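From: Everaldo Vieira
To: Aguiar coast walkers list
Subject: Re: Ziteretti to Dadimgate in October

Anderson Dantas wrote:
> We have four days in October and want to walk from Ziteretti
> down to Dadimgate. Is the coast path open all the way, and can
> you still get a bed in Clukitum that late in the season? We
> would like to avoid carrying a tent.

Anderson,

The path is open, with one detour. The full distance is 71 km by the new signs. The old guidebook gives less, but it was printed before the path was moved inland at the river mouth. You lose the sea for 9 km there and walk on farm tracks. They are muddy after rain and otherwise easy.

Clukitum still has beds in October. The guesthouse by the harbor closes its kitchen at the end of September, so buy food before the shop shuts at six. On Sunday it doesn't open at all.

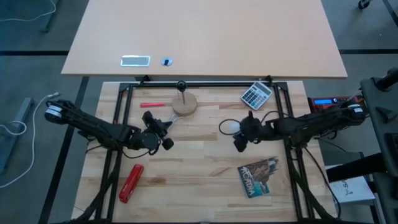
The third day is the hard one. You go up and down between coves all morning, then climb to the Aguiar lighthouse, which the map puts at 601 feet. There is no water between the last cove and the lighthouse parking lot – fill up before you leave the beach.

For the way back, there is a bus from Dadimgate at 4:40 in the afternoon. It stops at the church, and the driver takes cash only. The ferry doesn't run after September, whatever the sign on the pier says.

If you only have time for part of it, I would skip the first day and start at Clukitum. The stretch out of Ziteretti is mostly road.

Everaldo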